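Contents Previous chapter Next chapter Glossary Index
Reading time: 26 minutes

Chapter 3
Sorting the Shop: Fruit and Veg on the Kitchen Table

I learned to put groceries away from my aunt, who did it badly. Everything went into the bottom of the fridge in the bags it came home in, bananas included, and by the end of the week there'd be a sort of soup down there that one of us kids had to deal with. So when I started teaching household management at the Stellberg campus and found an entire unit on produce handling in the course outline, I was probably more excited than anyone had a right to be.

You've already done the pantry in Chapter 2, and I hope your flour is labelled. Dry goods are forgiving. A tin of chickpeas will sit in the wrong spot for a year and be perfectly fine about it. Fruit and vegetables are still breathing when you get them home — that's the plain word for it, respiration, and we'll do the chemistry in section 3.4 — and they go on ripening, wilting, sprouting and bruising according to where you leave them. This chapter covers the stretch between the shopping bag and the shelf. It's a short stretch, ten minutes on a good day, and most of the waste in a home kitchen gets decided there.

Before you read any further, go and look in your crisper. I mean it, the book will wait. Write down whatever you find in there that you'd forgotten you owned, and keep the list, because you'll want it for the activity at the end of the section.

3.1 The sorting table

I like to do the first sort on a table and not on the bench beside the sink. The bench is always half full of something else, for one thing (mine has a kettle, a dish rack and usually somebody's lunchbox), and it tends to be splashed. A table gives you room to spread out and walk around to the other side. Clear it, put a cloth down if you care about the surface, and bring everything to it before you put a single carrot away. If you store as you unpack, you end up with the heavy things on top of the soft things every time!

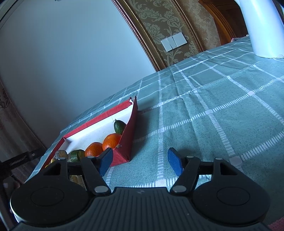

Boxes are what I use for sorting, and I'm not fussy about them. My colleague Rosalie Aebischer has a lovely set of stacking crates from Joltley, all the same size, and I've coveted them for years, but cardboard does the job and costs nothing. Pick something shallow. A shallow box makes you lay things out in a single layer, so you can see all of it at once, and the red one on the checked cloth is the sort of depth I'd go for. It has a white inside, and I'd choose that again too: a small dark green thing shows up beautifully against white, where it would vanish in the bottom of a brown carton. The corner is torn, and for sorting on a table that's no bother at all. I'd only worry about a torn corner if I meant to carry the box down to the cellar full of potatoes, and then I'd tape it first or find another.

Have one box for things that go in the fridge, one for things that stay out, and a bowl for whatever needs eating tonight. That last one matters more than people expect. Elango Salian, who cooked for boarding students at Kituvier before he came to us, calls it the "now bowl", and the name has stuck with every class since. Bruised pears go in the now bowl. So does the capsicum with a soft patch, and the bunch of coriander that looked much livelier under the shop lights.

Handle each piece once, and really look at it while it's in your hand. Turn it over. Check the stem end in particular, as trouble often starts there: on an eggplant or a zucchini you'll feel it go soft near the stem well before the skin changes colour. Onions should be firm at the neck. Avocados you can press very gently with the whole palm, please, never the thumb. I've been telling students this since August of my first year and I still find thumbprints.

Don't wash anything yet. I know it feels like the tidy thing to do, and I had a long and quite heated argument about it in the staff room with Vinzenz Hauser, who washes everything the minute it's through the door. We agreed in the end that he could, as long as he dried it properly, and that he didn't dry it properly. Moisture left sitting on skins and leaves encourages mould. Brush off loose soil with a dry cloth, and leave the washing until you're ready to cook.

How long should all this take? When Riku Fukuda's evening group timed themselves, most of them had a full household shop sorted inside 15 minutes, and they got quicker as the term went on. Yours may be slower to begin with. Mine certainly was, mostly from stopping to eat the grapes.

Key terms in this section: respiration, single layer, stem end, now bowl, crisper.

Activity 3A. Take the list you made from your own crisper. Beside each item, write where it ought to have been stored and whether you'd have spotted the problem on the sorting table. Bring the list to class and swap with a partner. You'll need it again in section 3.2, when we get on to which fruits shouldn't share a box.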